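Which robot hand is best at picking things up?

Try something for me. Put a pencil, an egg cup and a sock on the table, and pick them up one after another. Easy! Now watch your hand while you do it again. You probably pinched the pencil with two fingertips, wrapped your whole hand round the egg cup and grabbed the sock any old how. You used three different grips and you didn't have to think about any of them.

Robots find this really, really hard, and my job is helping them get a bit better at it. I test grippers. A gripper is the bit on the end of a robot arm that does the holding, and there are lots of kinds, so somebody has to try them all out and write down what happens. On most days that's me (with a large mug of tea).

Pinchers, suckers and squashy fingers

The first kind is the pincher. It has two stiff metal fingers that slide together and apart, a bit like the tongs you use for turning sausages. Pinchers are strong and they put things down exactly where you want them. They're not so clever with eggs.

The second kind is the sucker. It has a rubber cup, and a pump pulls the air out from under it. If you've ever stuck a plastic cup to your chin by breathing in (I have, and it left a mark for the whole of lunch), you know how this works. Suckers love flat, smooth things like tiles and cardboard boxes. Give them something bumpy and air leaks in round the edges, and down it falls.

The third kind has soft fingers made of stretchy rubber. You blow air into them and they curl up. Ours is called the Flirnorora and it's my favourite, though I'm not supposed to have one. It can lift a ripe tomato without squashing it! It's hopeless with heavy things, though – the fingers just bend the wrong way and look sorry for themselves.

How do you make a test fair?

You may have done fair tests at school. The rule is that you change one thing and keep everything else the same. So if I'm comparing two grippers, I use the same arm, the same objects, the same bin and the same speed. If I gave one gripper a nice easy sponge and the other a wet bar of soap, you'd be quite right to shout at me.

Each gripper gets 80 goes at each object. I only count a go if the robot lifts the object up, holds it for a slow count of five and puts it down in the right place. Dropping it halfway is a miss. Dropping it on my foot is also a miss, and that was a Thursday I remember well.

Last December we compared two pinchers, the Netasus and the Zultex. By the time we packed up for the holidays we had done 1628 goes, counting all the practice ones, and I was dreaming about blocks.

Why blocks are trickier than they look

You'd think a long thin block would be the easiest thing in the world. Your fingers go either side and you squeeze. But a robot has to find out where the block is and which way it's pointing, then turn its wrist to match. If it's a little bit crooked, one finger lands on top of the block and pushes down on it. Crunch.

Bins make it harder still. A bin has walls, and a big arm has to get its hand down inside without bashing them. Then there are the cables. An arm needs wires and hoses to feed its hand, and they have to have enough slack to let the wrist turn but not so much that they snag on things. I spend a surprising amount of my life moving cables out of the way.
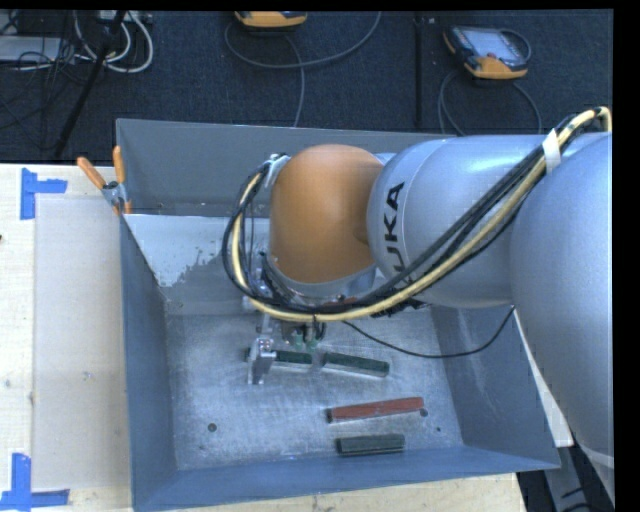
Daiane Vieira wrote to ask why we don't just build a robot hand with five fingers like ours, if ours are so good at everything. She said her class had voted, and 30 children wanted five fingers and only one wanted a sucker.

Good question, and hello to the one who likes suckers! People do build five-fingered hands, and they're wonderful to watch. The trouble is that every finger needs its own motors and its own instructions, and every extra part is one more thing that can break. If all your robot ever does is move blocks from one place to another, two fingers will do the job, and they're much quicker to mend.

Have a go yourself

You can test grippers at home. You'll need kitchen tongs, a drinking straw, a pair of thick gloves and some small things to pick up – try a grape, a coin, a piece of paper and a building brick. The straw is your sucker, so breathe in through it gently, and keep it for the paper only, please! Give each gripper ten goes at each object and make a chart of the hits and misses. Then try the tongs again with one eye closed and see what happens to your score.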